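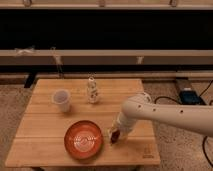 Workwood tabletop grasps — data card and README

Version 8 of this card, last changed 2026-05-10
Maintainer: Torunn Lundgren, Norkotier

Summary

Workwood is a small set of recorded grasp attempts on a low wooden table, made with one white arm and two different grippers. We made it to answer a practical question of our own: should we keep the Clurico gripper, which we had for a long time, or change to the Thibodeaux one? The recordings were useful for more than this question, so we cleaned them and put them together with this card.

The set contains 3000 attempts. Of these, 169 have a missing or broken force log, and they are marked in the index with the word "partial". Please do not delete them if you make your own copy. The pictures in them are good, and only the force values should be ignored.

What is in the folders

clurico/ — attempts with the Clurico gripper
thibodeaux/ — attempts with the Thibodeaux gripper
calib/ — camera and arm calibration, one file per day of recording
index.csv — one line for each attempt
notes.txt — the operator's notes, written by hand first and typed later, so the spelling is not always the same

Each attempt has a folder with the video from the fixed camera, the joint positions, the commanded and measured finger opening, and the force log. Video is recorded at 15 frames per second. Joint positions are recorded faster, and you must use the time column to match them. Do not match by line number, it will drift.

Fields in index.csv

attempt_id: text, never used twice
gripper: clurico or thibodeaux
target: name of the object to be grasped
approach: top, side or tilted
outcome: held, slipped, missed or stopped
log_state: full or partial
remark: free text, often empty

"Held" means that the object stayed between the fingers until the end of the lift and the short wait after it. "Slipped" means that it was lifted and then lost. "Missed" is when the fingers closed on nothing. "Stopped" is used when the operator pressed the stop button, or when the controller stopped by itself. In the first days we did not separate these two cases, and I am sorry for this. From October the remark field says which one it was.

Table and objects

The table is low and stands on carpet. Objects are put down by hand before each attempt, without a fixed grid, and the operator moves them a little between attempts. Other objects stay on the table while the arm is working. We wanted this, because our older tests with one object alone gave results which were too kind to both grippers. 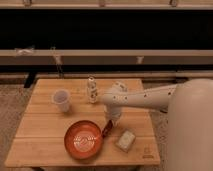 Fig. 2. Gripper close to the handle of the orange pan, with the cup and the patterned bottle further back.

The names in the target column are short and not very exact. "pan" is the orange pan and "handle" is used if the handle was the chosen grasp point. "cup" is the white plastic cup. "bottle" is the small white one with the pattern. "block" is the white rectangular block. Some other targets appear in the index too, and they are listed in notes.txt.

The cup can be pressed out of its shape without falling, so the outcome alone does not tell you if the grasp was a gentle one. Please look at the finger opening together with the video.

Differences between the grippers

We changed the finger pads on the Thibodeaux gripper one time, in the middle of recording. The attempts before and after the change are both in the same folder; look for "new pads" in the remark field. The Clurico pads were not changed.

The two grippers do not report force in the same way. Clurico gives one value for both fingers and Thibodeaux gives a value per finger. We did not try to make one scale from these — if you compare them directly, you will get a wrong picture. Closing speed was set as similar as the controllers allow.

For handles and other narrow parts we preferred Thibodeaux in daily work. For the cup we still like Clurico better. This is the opinion of the people who operated the arm, and you may come to another one from the data.

Known problems

The light in the room was not controlled. Some recordings are more yellow than others, and colour should not be used for sorting them.

The arm hides a part of the table from the fixed camera, mostly on the right. There is no second view for these attempts.

The clock of the camera computer was wrong on one recording day. The calibration file for that day contains the correction, and the reading script applies it. If you write your own reader, you have to do it yourself.

Not suitable for

Speed comparison of the grippers. Safety limits. Training on transparent objects.

Questions and corrections

Write to Torunn Lundgren at Norkotier and give the attempt_id. Corrections of the outcome column are especially welcome, and they will go into the next version of the index.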